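THE SALT LEDGER

The evaporation house at Wostatness was built to lose water, and it lost it at a fixed rate. In a dry month the pans gave up 3 millimetres a day. In January they gave up nothing, and the keeper wrote a nought in the ledger each morning and went to check the sluice.

The post had come with a printed list of duties, a bunk, a stove and a shelf of household goods left by earlier keepers. 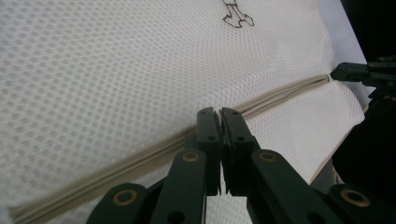
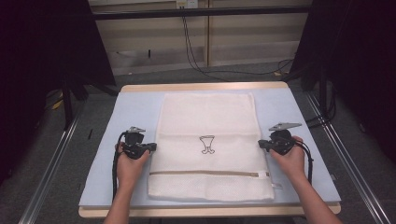 Mesh laundry bag, white, with tan zip.

The first duty was the reading. A brass point hung over each pan on a threaded rod. The keeper turned the rod until the point touched its own reflection, read the scale, and entered the figure. There were 15 pans. The reading took most of an hour if the wind was low and could not be done at all if the wind was high, as the surface would not hold a reflection.

The second duty was the sluice, which admitted sea water from the channel at the top of the tide. It was an iron plate in an oak frame, made by the firm of Hevent, whose name was cast along the upper edge. The plate was raised by a wheel. It took 200 turns to open fully. The list of duties gave this figure and the keeper had confirmed it.

The third duty was correspondence. The company that owned the pans, Rumano, required a monthly return showing water admitted, water lost and salt raised. Water admitted less water lost should equal water remaining. The return had a box for the difference, and the box was headed Error.

For the first four months the error was small and changed sign, as errors should. In the fifth month it was positive in every pan. In the sixth it was positive again, and larger. More water stood in the pans than the sluice had let in.

The keeper considered rain. The gauge on the roof was sound and its readings had been allowed for. The keeper considered a leak past the sluice plate, packed the joint with tallow and hemp, and found no change. The keeper considered the brass points, took down the one from the ninth pan, and measured it against the standard kept in a felt-lined box under the bunk. It had not worn.

That left the ledger. The keeper lit the lamp and worked back through it page by page. The earlier volumes were on the shelf above the stove, and the hand changed every few years, but the figures were set out in the same way in all of them. In the oldest volume, at the foot of a page for June, there was a note in pencil: Pans rising. Have written to Guimarães.

Guimarães was the company's laboratory. The keeper had sent samples there twice and had twice received a card acknowledging them.

There was no further note in that volume. The error for July was positive. The error for August was positive. In September the hand changed, and the error was nought in every pan and stayed at nought for eleven years.

The keeper read those eleven years with care. No instrument of that kind gives nought every time. The figures for water lost had been adjusted, always by the amount needed, and always in the last column, where the arithmetic could be made to close without touching the readings themselves. It had been done neatly. The next hand had done the same, and so had the one after.

By then it was ten past four in the morning. The tide would be at the top in less than an hour.

The keeper added up what the adjustments had hidden. It was a long sum and it was done twice, once down the page and once up. Both gave 3,000 tonnes of water over the life of the ledger, arriving from no recorded source.

The keeper put on a coat and went out to the first pan without the lamp. There was enough light. The wind had dropped and the surface was flat. The brass point had been set the evening before so that it just met its reflection, and the sluice had been shut since then. The point was now under water by the thickness of a fingernail - clean water, when tasted, with no salt in it.

The keeper walked the length of the house and found the same at each pan.

Back inside, the return for the month lay on the table with all its boxes filled but one. The keeper wrote in the figure as found, with its sign, and blotted it. Then the keeper took a fresh sheet, addressed it to Guimarães, and began to rule the columns.

At five the tide reached its mark. The sluice stayed shut, and the wheel was chained.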